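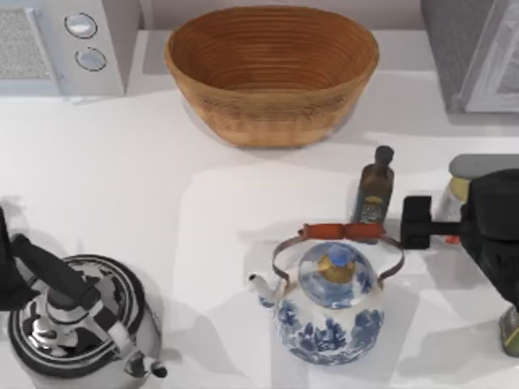
かごは どうやって できているの？

文：ファン・バオシャン（Baoshan Fan）

みなさんの家に、かごはありますか。パンを入れるかご、くだものを入れるかご、せんたくものを入れるかご。いろいろな形があります。今日は、かごの「編み方」についてお話しします。

わたしは子どものとき、メンという小さい村に住んでいました。となりの家のおじいさんは、毎日かごを作っていました。わたしは学校から帰ると、その手をずっと見ていました。とてもはやくて、どの指が動いているのか、よくわかりませんでした。

たてとよこ

かごを編むときは、二つの役目の材料を使います。一つは「たて材」です。これはかごのほねになります。もう一つは「編み材」です。これはたて材の前、うしろ、前、うしろと、順番に通っていきます。

紙でためしてみましょう。細く切った紙をたてにならべて、べつの紙を一本、上、下、上、下と通します。つぎの紙は、はんたいに、下、上、下、上と通します。すると、のりを使わなくても、紙はなかなかばらばらになりません。紙と紙がこすれて、おたがいをおさえているからです。この力を「まさつ」といいます。

ぐるぐるまくかご

たてとよこを使わない作り方もあります。草をたばねて、長いひものようにします。それをまん中からうずまきのようにまいて、となりの列と糸でぬいあわせます。これを「コイル編み」といいます。かたつむりのからを思い出してください。あの形とよくにています。

コイル編みのかごをさわると、指にでこぼこを感じます。でこぼこの一つ一つが、まいた草の列です。丸いかごも、たまごのような形のかごも作れます。たまごの形にしたいときは、はじめのまん中を少し長くしておきます。

何で作るの？

材料は、住んでいる場所でちがいます。竹がたくさんある所では竹を使います。川や池の近くでは、ヤナギの枝やイグサを使います。あたたかい国では、ヤシの葉もよく使います。むかしの人は、家の近くでとれるものを使ったのですね。

かわいた枝は、まげるとポキッとおれてしまいます。それで、編む前に水につけます。おじいさんは、夜の間ずっと、おけに枝を入れていました。太い枝のときは、もっと長く待ちます。水をすった枝はやわらかくなって、ゆっくりまげることができます。編みおわってかわくと、枝はまたかたくなり、まがった形がのこります。

おじいさんの一番大きいかごには、ヤナギの枝が186本入っていました。どうして知っているかというと、わたしが横で数えたからです。とちゅうで一回まちがえて、はじめから数えなおしました。

すきまのひみつ

かごには小さいすきまがあります。水を入れるともれてしまいますが、空気はよく通ります。じゃがいもやたまねぎは、風が通らない所におくと、いたみやすくなります。かごに入れると、しめった空気が外へ出ていきます。焼いたパンも、あついうちにふくろに入れると、水のつぶがついてしまいます。かごの上なら、ゆげがにげます。

かごの手入れ

よごれたら、かわいたブラシで、編み目にそってやさしくこすります。水でふいたときは、日かげでよくかわかしてください。しめったまま、たなにしまうと、かびが生えることがあります。

やってみよう

新聞のちらしを細長くまいて、ぼうを16本作ってください。大人の人といっしょに、小さいかごを編んでみましょう。はじめは形がゆがみますが、だいじょうぶです。わたしのはじめてのかごも、かたほうにかたむいていて、りんごを入れるとたおれました。

ことばのメモ
たて材：かごのほねになる材料
編み材：たて材の間を通る材料
まさつ：ものとものがこすれるときに、動きをじゃまする力
イグサ：たたみにも使う、細長い草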